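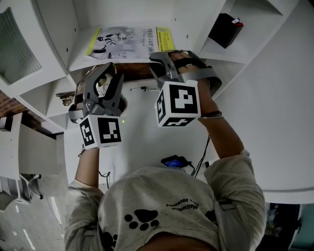 Gunther Brinkmann doesn't see why a robot should need to be shown how to clear a shelf when a new hire gets it in a morning. Henrike Hamann has heard that from him more than once, and she doesn't argue with it.

"Gunther is right that people are quicker," she says. "A new hire already knows how to pick things up."

Hamann runs the recording shifts at Nolte in Drilach. She used to schedule order picking, and most of her crew came over from the picking floor with her. They now spend the day doing shelf and cabinet tasks with a gripper in each hand, and the recordings are used to train Bikside, the robot Nolte plans to put on its small-parts returns.

The job is lighter than picking, she says, but it is hard on the forearms. Nobody records for more than 4 hours a day. Speed was the hardest thing to unlearn.

"On the picking floor we had a rate on the wall. Now I'm telling the same people to slow down and finish the movement. Some of them hated that for weeks."
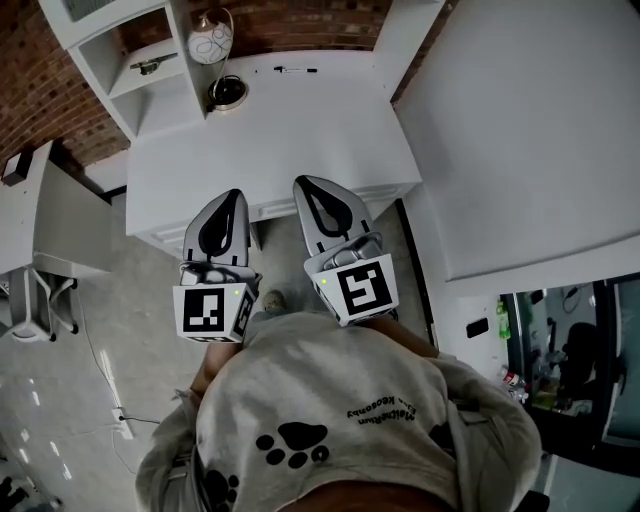
Two grippers, each with its marker block, in front of the white cabinet.

By the end of September the crew had made 3,481 recordings, and 2,122 of them were accepted. Hamann says the rest mostly went out for small things, such as a hand covering a marker.

"At first people took a rejection personally. I asked for the reason to be sent back with every one, and that helped."
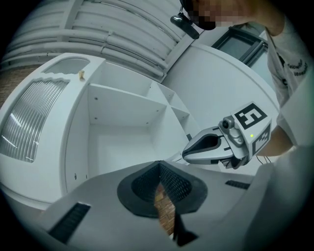
The view from one gripper, with the other one at right.

Asked about jobs, she is careful. Returns will need fewer people once Bikside is running, and management has said so. Two of the openings that came up this year were left unfilled. The pickers who moved to recording kept their pay grade, but that agreement only covers the length of the project.

"They ask me what happens after that, and I don't have an answer yet. I've asked for one in writing."

Brinkmann has stayed on the picking floor. He was offered a place on the recording crew and turned it down. Hamann says the offer is still open, and that she would like him on the early shift.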